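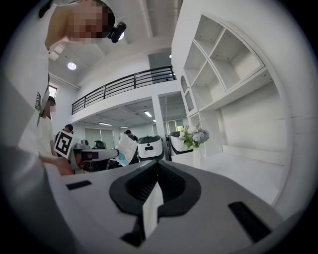
Chapter 7
Faults in Shared Workspaces

7.1 Introduction

Earlier chapters treated a fault as something that happens inside a machine: a worn bearing, a dropped packet, a sensor that reads high. This chapter deals with faults that arise when several devices and several people work within reach of one another. Each part may pass its own tests and the system may still fail. The terms used here follow Chapter 2, except that "operator" now means any person inside the working envelope, including one holding a tool.

After working through the chapter, the reader should be able to read a stop log, separate a trigger from a cause, and write a corrective action that can be checked.

7.2 Opening case: the Cluren stop

The Cluren workroom was laid out for handling trials with light objects. It held a Lastero arm mounted on a bench, a hand-held gripper used by a second operator, and a set of printed markers from which both devices took their position. The arm controller ran the Sepp supervisor, version 4. Speed in shared mode was limited to 60 millimeters per second.

During a trial in March, the arm was told to move to a waiting point and hold. It reached the point, held for 22 seconds, and then moved toward the bench edge without a new command. An operator who was reaching across the bench pulled back and pressed the stop. The arm came to rest 42 millimeters past its waiting point. No one was hurt and no part was damaged.

The first report listed the cause as "marker lost." This was accurate as a description of the trigger. The log showed that the reference marker had been blocked from view just before the motion began, most likely by an operator's forearm. A blocked marker is a normal event in a shared workspace, however, and the supervisor was supposed to respond by holding position.

A second review, issued on November 18, 2019, traced the motion to a setting. When the reference marker was lost, the supervisor waited 500 milliseconds and then accepted the next marker it could identify. The next marker belonged to the hand-held tool's reference frame. The arm's hold command was then worked out again in the wrong frame, and the controller drove the arm to correct an error that did not exist.

Three points should be noted for later sections.

The arm obeyed its speed limit throughout. A speed limit reduces the harm a wrong motion can do – it does not prevent the motion.

The stop was manual. The Sisell presence mat in front of the bench was working, but it covered the floor only. An operator leaning in from the side did not load it.

The fallback setting had been added to reduce nuisance stops. It had been tested with one device in the room and was never tested again after the second was brought in.

7.3 Trigger, cause, and condition

A trigger is the event that starts a failure at a given moment. A cause is the defect that lets the trigger have an effect. A condition is a feature of the workspace that makes the trigger likely or the effect worse. In the Cluren case, the blocked marker is the trigger, the fallback setting is the cause, and the gap in floor coverage is a condition.

Corrective actions aimed at triggers tend to be weak. Telling operators to keep their arms clear of the markers would have closed the first report, and the same motion could have occurred the next time a marker was blocked by a box or a cable. Section 7.4 sets out a method for testing each proposed action against the log.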